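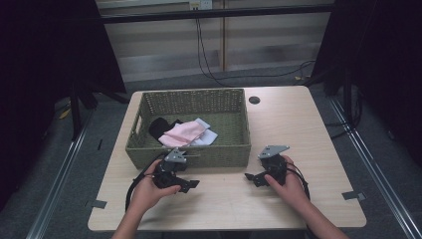

By Idun Midtbø | Opinion | 4 min read

Zinireo > Household > Storage > Opinion

Most advice on small linens starts with the fold. I think it should start with the container. A folding method only has to produce a shape that the container can hold, and until the container is fixed there is no way to judge one method against another.

My position is that a low, open basket is the correct container for small cloths, and that it should be left partly empty. Deep bins lose on access. A cloth at the bottom of a deep bin is reached by lifting everything above it, and each lift undoes some of the folding. In a low basket with slightly flared sides, the hand comes in at an angle and takes one item. Three folded cloths, black, pink and something close to white, can overlap at one end and each still shows enough of itself to be identified.

The usual objection is wasted space. A basket with its right half bare looks inefficient to anyone who has been told to file cloths upright, edge to edge, until nothing moves. Upright filing works in a drawer, where four rigid walls hold the row. It works poorly in a woven basket. The sides give, the row leans, and removing one cloth lets the rest slide. I kept a filed basket for 3 months and refolded it more often than I used it. The empty half is where the next load goes, and where a cloth can be set down while another is pulled out.

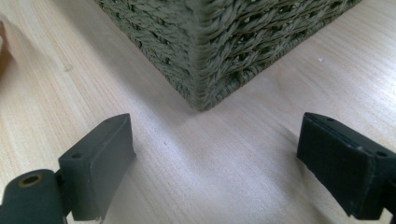
Weave deserves more attention than it gets in buying guides. Cotton that goes away slightly damp will smell in a sealed plastic box, and a lid makes it worse. A braided cord basket has small gaps between the strands, so some air reaches the contents from the sides as well as the top. Those gaps also collect lint, and the tighter row along the bottom rim is where I would run the brush first. Twice a year is sufficient.

Size is the remaining variable. My own basket is 40 cm long and 20 cm wide, and I would not go larger for face cloths and dish towels. Past 60 cm, a basket takes two hands to carry and tends to stay wherever it was first put down. A cut-out handle at the end is preferable to a loop handle, which catches on shelf edges.

As for the fold itself: halves, then halves again, and stop. Thirds give a neater edge but a thicker stack. A cloth bunched into the corner is acceptable if it is the one used daily. Uniformity has a cost in minutes, and with dish towels I do not see what it buys.

Filed under: Linens & Laundry, Baskets, Opinion

Comments (3)

Kaan Altıntaş
Disagree on filing. Put a stiff cardboard divider in the basket and the row stays up. Mine has held since August.

Mercedes Sotelo
The lint point is correct. I use an old toothbrush, dry, working along the braid and not across it.

Anežka Pešek
What about bath towels? Half empty is fine for face cloths, but I would need a second shelf.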